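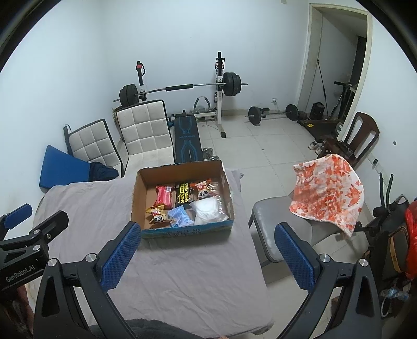 Care boxes – frequently asked questions

Reading time: 2 minutes

Trelgate Residential College accepts donated care boxes for students in its Friesen and Drutton houses. Boxes are sorted and packed on site, and the answers on this page apply to families, staff and outside donors alike. Snacks may share a box with small personal items, as with the shoe shine wipes among the snack packets, provided every item remains in its own sealed wrapper. An ordinary open-topped cardboard box is suitable.

What may I include?
Packaged biscuits, chips, lollies, instant drinks and toiletries in small packets are all welcome. Items should be labelled by the manufacturer. Home baking cannot be accepted.

Are there items the College will not pass on?
Yes. Glass jars, aerosols, medicines and anything requiring refrigeration will be returned to the donor. Products containing nuts are accepted, but must be placed in a separate bag and marked clearly.

May I reuse a box that has been written on?
Handwriting on the outside is acceptable. Please cross out any previous address or name and attach the College label to the lid.

How should the contents be arranged?
Heavier packets are to be placed at the bottom and tall packets against the sides. Chips and other crushable items go in last. Wipes, soap and similar products should be kept in a clear plastic bag if they are scented.

Is there a limit on numbers?
Each house can store 54 boxes at one time. Donors wishing to send more than two boxes are asked to write to Milagros Salazar, Student Services, before delivery.

When can boxes be delivered?
Deliveries are received on Thursday between 9 am and 3 pm during term. The June collection follows the same hours. Boxes left outside reception after hours – including those left by couriers – are held until the following delivery day.

Can I nominate a particular student?
Yes, by completing the nomination slip available at reception. Unnominated boxes are allocated by the head of house. For Drutton, this is Zoila Benavides.

Related items
Drutton house: contacts and visiting hours
Labels and nomination slips
Storage of personal belongings over the break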